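Storage of orchestral parts between concerts

Stestholm Community Orchestra
Our library holds 892 sets of parts, many of them rented. May string parts be left in the rehearsal room between the February concerts?

Broter Music Library
Rented parts should be returned to a locked cabinet after each rehearsal. Bowings must be in soft pencil only.

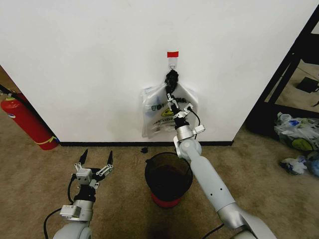
Gallagher Wind Band
Our band keeps its march folders in the rehearsal room all season – nearly 70 of them. Spare parts for absent players may be placed in a clear plastic bag on an adhesive wall hook, above the baseboard and off the carpet. Full scores are too heavy for this.

Hudier
Please check the rental agreement first.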